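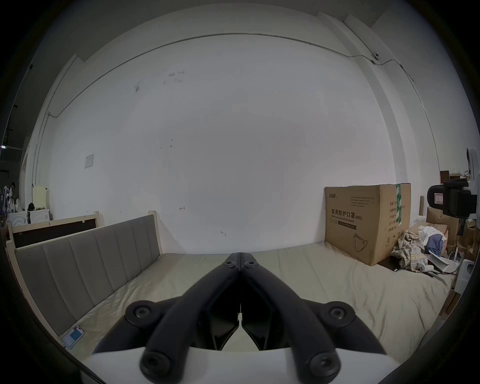 How a Town Council Makes a Rule

A town council is a small group of people chosen by voters to make decisions for a town. A decision that everyone in the town must follow is called an ordinance. An ordinance is a local law. It applies inside the town and stops at the town line.

Take the town of Lillari as a case. Lillari is divided into parts called wards. Each ward elects one council member, and the term of office is four years. Elections are held in November.

An ordinance starts as a draft. A draft is a written plan that can still be changed. Any council member may bring one to a meeting. In Lillari, residents may also bring one if they collect 300 signatures from registered voters.

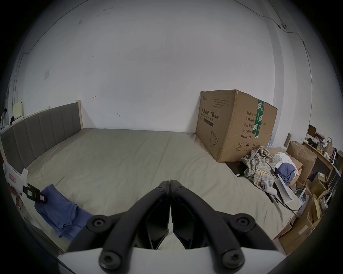

The draft is read aloud at two separate meetings. Between the two readings there must be at least 14 days, so that people have time to study it and send comments. A draft has to say exactly what it covers. Suppose it says that no large household items may be left on the curb. Does a bed count? Most people would say yes. Does a sheet count? The draft should contain a list of meanings, called definitions, that settles the question before anyone is fined.

After the second reading, the council holds a public hearing. Residents may speak for three minutes each. Council members listen and may change the wording -- a change is called an amendment.

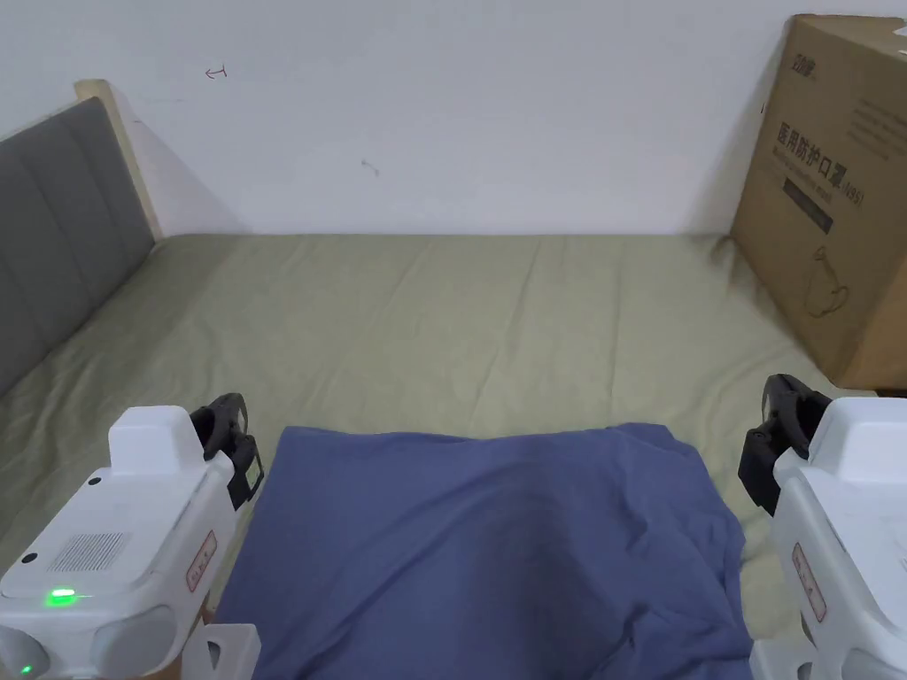

Then the council votes. A majority means more than half of the members voting. If a majority votes yes, the draft goes to the mayor, who may sign it or refuse. Refusing is called a veto. The council can cancel a veto, but it needs a larger share of votes to do so.

A signed ordinance is given a number and printed in the town code. The neighboring town of Vutum follows the same steps, except that it has no mayor. In Vutum an ordinance takes effect once the council has passed it and the clerk has published it.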